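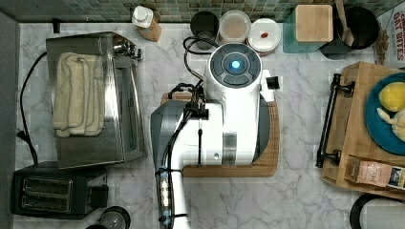

Is the Ninarel bamboo cutting board worth the counter space?
It is if you cook most nights and have nowhere better to chop. For a sandwich kitchen I would buy something half the size and keep the change.

4 min read

I'm suspicious of any board sold as a "prep station." The Ninarel is a rectangle of bamboo with a groove around it, and the leaflet in the box spends 300 words telling you it will change your evenings. Mine have stayed much the same. I chop onions on it, I wipe it, I lean it up to dry.

The surface is decent. Knife marks showed up in the first week and then stopped bothering me. It smelled faintly of oil out of the wrapper, and that was gone by Thursday.
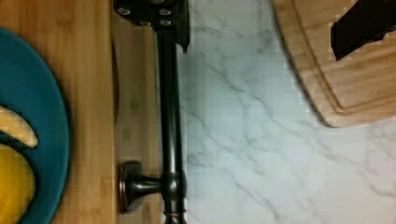
Fruit is where I expected the groove to earn its keep, and I was let down. It's shallow. A lemon or two is fine, but a ripe melon fills it and then you have juice running for the toaster oven. The Cleltow board I had before was uglier and had a groove you could float a pea in.
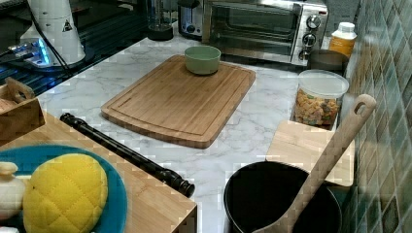
Photo: Pidix / kitchen tests

Size is the other complaint. With a bowl at one end you still have room to work, I'll give it that. But a marble-look counter with a toaster oven, canisters and a pot on it fills up fast, and a board this long ends up sitting at an angle because straight won't go. Measure first. Also, it slides. There are no feet, and Ninarel will sell you a mat separately, which I resent. A damp dish towel does the same job.

Online it has 2,000 ratings, nearly all glowing, and plenty of them were clearly written the day the box arrived. I'd trust the 400 or so words I got from the Awasthi store's returns page more: warping, warping, and one cracked corner. Mine is still flat. I don't soak it.
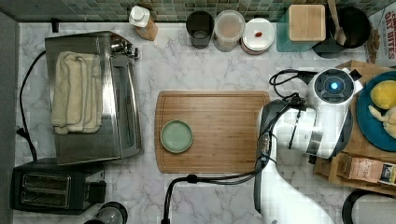
Can you put it in the dishwasher?
The leaflet says hand wash only, and I'd believe it. Hot water, a little soap, dry it on its edge.

Three stars. Wait for a sale.

Contact | © Pidix Kitchen Reviews | Back to top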